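Student Project Report: Does the Arlow Conversion Add Up?
Ojārs Paulauskas, urban planning, second-year project

Arlow is a former furniture warehouse that the developer Zustero wants to turn into apartments over ground-floor shops. I chose it for my case study after the sales brochure promised "a new neighborhood" on a lot with one driveway.

The plan calls for 30 apartments in the first phase and 3000 square feet of retail. Zustero says the shops will serve everyone within 500 yards. I walked that distance in each direction in January. To the north it ends in a rail yard, and to the east most of it is parking. I asked how the customer estimate was made and got the brochure again.

The second phase worries me more. It depends on a loan from Imero that has been "close to final" in 3 public updates. The parking, the courtyard and the promised bus shelter all sit in that phase, so the first residents could wait years for them.
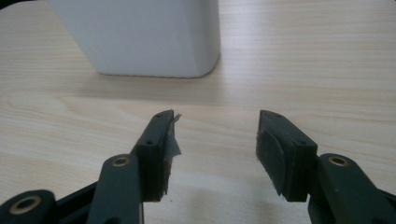

Finishes take up more of the brochure than rents do. Kitchens are listed with "natural wood surfaces," and no species, thickness or supplier is given. A pale tabletop with fine straight grain, and a curve in the figure at one side, would fit that wording, and so would plenty of cheaper things. I left finishes out of my cost table for this reason.

My draft went to Zustero on 20th July with a list of questions. The rent levels are still missing, and the affordability section stays blank until I have them.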